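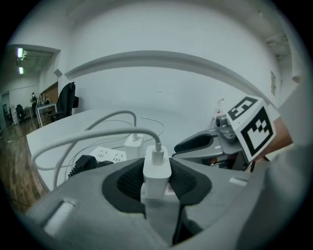 Relative pose between two handheld grippers jumps during plug insertion

Forum: Perception and State Estimation
Tags: fiducials, fisheye, bimanual, calibration

abilio_m wrote:

Good evening to all. I would like to ask for advice on a problem which has kept me busy for most of September.

We record demonstrations with two handheld grippers. Each one has its own wide-angle camera, and a cube with fiducial markers is mounted on it so that the other camera can see it. The task is to put chargers into a power strip on a white table, and to take them out again. The trajectory of each gripper comes from visual-inertial SLAM, and the transform between the two grippers comes from the cube. Our pipeline is called Mallard. It is a set of Python scripts with a C++ detector underneath.

Each SLAM trajectory looks good alone. The relative transform does not. When the grippers come close to each other over the strip, the estimated orientation of the cube flips from one frame to the next, sometimes by 30 degrees, and then flips back. The translation stays almost correct. If I train a policy on these episodes, the second arm shakes exactly at the moment when the plug should go in.

What I have tried already:

Median filter on the rotation (window of 8 frames). It helps with single flips, but not when the wrong solution lasts longer.
Higher detection threshold. I lose too many frames.
Recalibration of both lenses. The mean reprojection error is now lower, the flips are the same.

Is it usual to solve this in the filter, or should I look at the detection first?

Abilio Marín

torsk wrote:

Classic planar ambiguity. A single square tag has two poses that explain the corners nearly equally well, and your solver picks whichever has the lower error that frame. Are you solving each tag separately and then averaging?

abilio_m wrote:

Yes, each marker separately, and then I keep the one with the smallest error. In many frames the camera sees the front marker and the top marker of the cube together, so there are two candidates. I thought this was enough, but I see now that I choose between them instead of using both.

torsk wrote:

There's your bug. Put all the corners you can see into one PnP problem, using the cube geometry as the object model. Two faces at right angles are not coplanar, so the ambiguity goes away. Fall back to single tag only when one face is visible, and then keep both solutions until something else decides.

quernstone wrote:

Agree with the joint solve, but it assumes you know the cube geometry properly. Ours was printed in-house and the stickers were applied by hand. One was rotated in its recess by enough to spoil everything. Estimate the face-to-face transforms from data before you trust the CAD. 100 views from varied angles did it for us.

dunlin_ctrl wrote:

I'll be the awkward one. Why use the cube at all? If both grippers localise in the same map you get the relative pose for free. We dropped markers when we moved to Flondis for mapping and I don't miss them. A cube near the fingers also gets in the way of the operator.

torsk wrote:

Same map on a white table against a white wall? Good luck. Up close there is very little texture, and most of what is there is a cable somebody is moving.

dunlin_ctrl wrote:

The lens is wide. You still get the room: chairs, door frames, ceiling lights, whatever is on the walls. The table isn't the only thing in view.

abilio_m wrote:

Both of you are right for our room, I believe. On the left side of the view there is plenty of structure at a distance (office chairs, a second room with a desk). But it is far away, and for an insertion I need the position of one gripper relative to the other within a few millimetres. Far points help the rotation much more than the translation. Also a person can be standing back there, so I would have to mask people.

The charger itself is another difficulty. It is white, the strip is white and the table is white, and the cable makes a big arc directly through the image. I found that many SLAM features were sitting on this cable. I have now put a static mask on the body of my own gripper, but I cannot do this for the cable, as it is different in every episode.

quernstone wrote:

For the cable: drop the features whose residuals disagree with the IMU over a short window. No segmentation network needed. Bergmann (the open tracking front end, not the lens shop) has a hook for it, though the documentation is thin.

dunlin_ctrl wrote:

Fair about the translation. I would still log both estimates and compare them. When the cube and the map disagree by more than your tolerance, throw the segment away. A smaller clean dataset beats a big smoothed one.

torsk wrote:

I'd rather fix it than throw it away. The close-range part is the part he wants to learn from, so if the reject rule fires mostly there he'll end up with beautiful episodes of hands approaching a power strip.

abilio_m wrote:

A report after some work. I did three things, in this order.

First, the joint PnP with all visible corners. I undistort the corner points with the fisheye model and I do not rectify the image, because near the edge the rectified markers become very soft.

Second, the cube calibration as quernstone proposed. The top face was rotated by a little more than one degree against the drawing. I was surprised, as to the eye it looks perfect.

Third, when only one face is visible, I keep both solutions and choose with the IMU rotation since the last good frame.

On my test set of 18 episodes, the flips are gone wherever two faces are visible. With one face I still have up to 8 bad frames in the worst episode, always when the black finger of the other gripper comes near the marker border. I think the corner refinement is pulled towards the dark edge of the finger. The border of the marker is black too, so there is a poor separation between them.

torsk wrote:

Shrink the refinement window as a function of the tag size in pixels. Fixed windows are asking for trouble at that range. And is there enough white margin outside the border? Some people trim it to fit a bigger tag on the face.

abilio_m wrote:

The window was fixed, yes. I will make it depend on the size and write again. The margin I must measure with a calliper tomorrow.

dunlin_ctrl wrote:

And the comparison with the map?

abilio_m wrote:

I have added it as a column in the episode index, without rejecting anything for now. If you want to look, the script is in the Mallard repository, under tools, branch ollden (named after the old cube drawing, sorry for the confusion). It needs the two trajectories and the clock offset between the cameras. Please check the sign of the offset before you use it. I had it reversed for two days.

quernstone wrote:

Only two days? We shipped a release with ours backwards. Will try the branch on our recordings and post the plots.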